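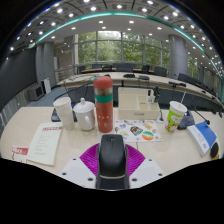
Jaxon Girard meinte gleich beim ersten Treffen, auf einem Besprechungstisch stehe doch sowieso immer dasselbe, was wolle man da groß untersuchen. Genau das hat uns angespornt! Unser Projekt heißt Skoltwood und fragt, was nach einer Sitzung liegen und stehen bleibt und wie lange.

Vorgehen
Von Mai an haben wir in den Besprechungsräumen im Haus Fehr nach jeder Sitzung notiert, was auf den Tischen war. Zusammengekommen sind 187 Protokolle mit 1.642 Einträgen, viel mehr als erhofft. Wir waren 4 Leute und haben uns die Räume aufgeteilt. Eingetragen wurde nur, was wirklich auf der Platte stand (Taschen auf Stühlen also nicht, darüber haben wir lange gestritten).

Ergebnisse
Trinkgefäße führen die Liste mit großem Abstand an. Ein weißer Becher mit Deckel und ein hoher weißer Becher direkt daneben, dazu eine bunte Flasche, deren Rot man schon von der Tür aus erkennt: Solche Gruppen haben uns besonders gefallen, weil jedes Gefäß anders aussieht und man sofort anfängt, sich die Leute dazu vorzustellen. Hefte und Broschüren kommen auf Platz zwei. Sie liegen fast immer am Rand und fast immer schräg.

Spannend wurde es bei der Verweildauer. Flaschen werden meist noch am selben Tag geholt, Broschüren bleiben am längsten, eine davon begleitete uns durch das halbe Projekt!

Offene Punkte
Den kleinen Raum neben der Treppe haben wir zu selten besucht. Außerdem fehlt uns eine saubere Trennung zwischen »vergessen« und »absichtlich stehen gelassen«. Für die Fortsetzung wollen wir die Nutzer direkt befragen, der Fragebogen ist im Entwurf fertig.

Stand: 10/9/23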